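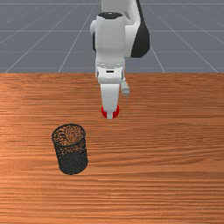 Desk tidying, and what to do with the paper

The January 2023 session at Clukotham was the fullest we have had in the back room, and several people asked for the notes to be written up. Domenica Rainer led it. She worked in a records office for 15 years and now helps people sort out paperwork at home, mostly after a house move or a death in the family. What follows is her method as she gave it, with a few points added from the discussion afterwards.

Start with the paper and leave the pens, cables and odds and ends for another day. Bring everything to one table, including the pile by the front door and whatever is in the kitchen drawer. Do not read anything yet. Domenica allows 40 minutes for a first sort and sets a timer. When it goes off she stops, even if there is a pile left over, and goes back to it the next day.

The first sort is into 4 piles. One is for things that need an answer or a payment. One is for things you have to keep, such as certificates, tax papers, insurance and anything to do with the house. One is for things you want to keep, like letters and children's drawings. The last is for going out. Envelopes go straight into the last pile, along with the leaflets that come inside them.

Kavinda Debnath asked what to do with instruction booklets. Domenica's view is that most can go, as the makers usually put them online, but check that first for older boilers and cookers. Write the model number on a card before you throw the booklet away. Florencio Aranda keeps his in the cupboard nearest the appliance and said he would carry on doing so.

Bank statements took up a good part of the evening. If you get them on paper, decide on one place for them and put them there on the day they come. Those who are self-employed have to hold on to their records for longer than other people, and the rules are on the government website. Anyone unsure should look there before shredding, or ask whoever does their accounts. Domenica would not give a figure on the night and we have not put one in here.

For storage she prefers plain card folders in a box with a lid. She does not like ring binders, which she says get too full and then nobody wants to open them. Label the folders with words you would use yourself. One member had a folder marked "Utilities" and could never remember whether the water bill was in it. It is now three folders marked "Water", "Gas" and "Electric", and she has had no trouble with it.

Open baskets and trays are fine for things on their way somewhere else. They are not much good for keeping paper in, as it bends and slides down the sides. If you have a basket on the desk, use it for the post that needs an answer and empty it once a week. Barış Akyol does his while waiting for the washing to finish.

Shredding was the other big topic. Anything with an account number, a signature or a date of birth should be shredded or torn up small. Names and addresses on their own are less of a worry, but you can cut them off if it makes you feel better. Small home shredders overheat quickly, so do a few sheets at a time and let the machine rest. Take out staples if yours does not cope with them. Shredded paper is not accepted in every recycling collection, so check with the council. It can go in a compost heap in small amounts if it is mixed well with kitchen peelings.

Photographs should be left until the end. People who begin with photographs do not get any further. Rocío Arroyo has 6 shoeboxes of them from her parents' house and has agreed to tell us how she gets on. She is putting names on the backs in soft pencil, with her aunt on the telephone for the ones she does not know.

We did not get to computer files or old email. Kavinda has offered to take a session on those in July, if enough people would like it. Please put your name on the sheet by the door or tell Rocío.

There is also a box of unused card folders left over from the evening, in buff and green. They are on the shelf under the noticeboard and are free to anyone who wants them.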